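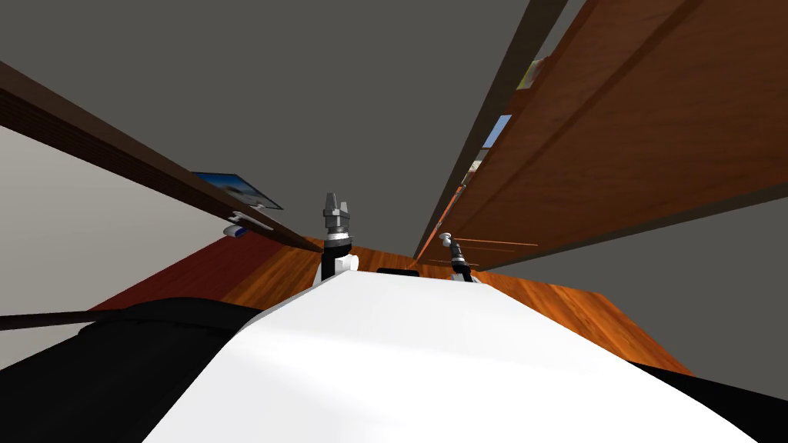 I have been riding the Tamside line into Carkbridge since 2010, and for most of that time my ticket lived in the back of a paperback. Last spring I finally gave in and bought the Tamside commuter wallet, the slim one with the clear window for your rail pass and a pocket behind it for the paper transfer slips. It cost me $21 at the station kiosk, and I've now carried it for a little over a year, so I feel I can say a few useful things about it.

The window is the best part. You hold the whole thing up to the reader at Hidgate and the gate opens, with no digging around while a line of very patient people builds up behind you. I tap in with it twice a day, and only the old readers on Platform 2 ever make me try again. The stitching has held up nicely too – I was sure the corner by the snap would go first, and it hasn't.

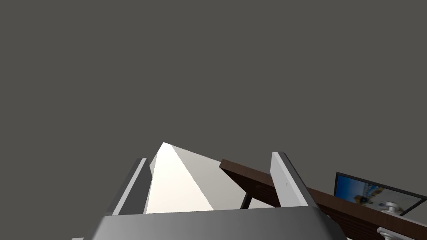

Does it fit the bigger monthly pass?
The monthly pass fits, but it's snug, and you'll want to slide it in from the short side.

Now for the grumbles, because I do have a couple. The transfer pocket is too shallow. In April I lost a slip somewhere between the train and the 149 bus and had to pay the fare all over again, which put me in a mood until lunch. The snap is also stiff in cold weather, and with gloves on you may as well forget it.
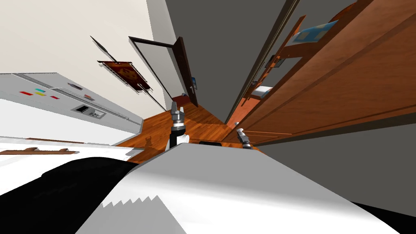
A room with a refrigerator and wooden shelves

During Ramadan I was taking the late train home from the family dinners most nights, and I came to love the little reflective strip on the back. I dropped the wallet on the dark end of the Hidgate platform and found it right away with my phone light. I wouldn't have paid extra for that strip, but I'm glad it's there!

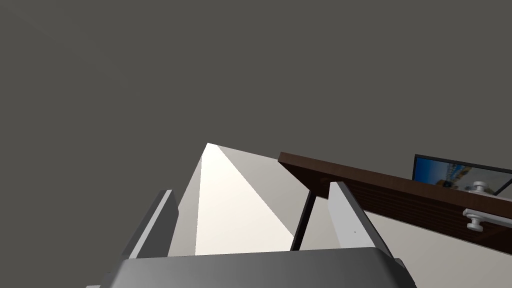

The lanyard that comes in the box is another matter. It's thin and scratchy, and it twists so the pass always faces the wrong way. I swapped mine for an old one out of the kitchen drawer and have been happy ever since. If they'd leave it out and knock a dollar or two off the price, I'd buy a second wallet for my coat.

Four stars from me. Get the dark blue, as the cream one at the kiosk already looked grubby on the rack.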